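Betreff: Re: [werkstatt-robotik] Griff rutscht in der Simulation

Hallo Flurina, hallo zusammen

Ich habe die Szene gestern Abend nochmals geladen, mit dem linken Greifer am senkrechten Griff.

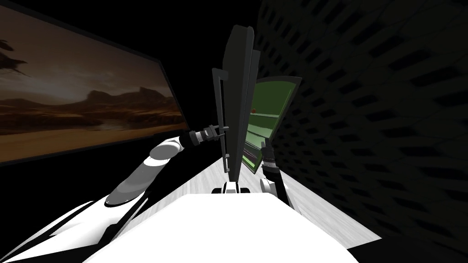
Die Reibung am Griff stand noch auf dem Standardwert. Ich habe sie hochgesetzt und den Zeitschritt auf 3 ms verkürzt. Von 11 Durchläufen sind danach zwei abgebrochen, beide beim Loslassen. Der rechte Arm macht vorläufig nichts, den nehme ich erst dazu, wenn links alles sauber läuft.

Flurina Frei schrieb am 13. August 2020:
> Bei mir rutscht der Greifer nach 369 Schritten ab,
> immer an derselben Stelle. Liegt das am Modell
> oder am Regler? Die Grenze im Skript steht auf 999.

Am Regler liegt es meiner Meinung nach nicht. Schau bitte nach, ob du noch die Griffdatei vom Juni hast, dort war das Kollisionsmodell zu schmal. Die neue liegt im Ordner Derese.

Gruss
Seraina Kälin

Neueste Beiträge in dieser Liste
Plamness: Treiber für den Handgelenkmotor
Netzteil für Drollell gesucht
Windier startet nach Update nicht
Schlüssel zur Werkstatt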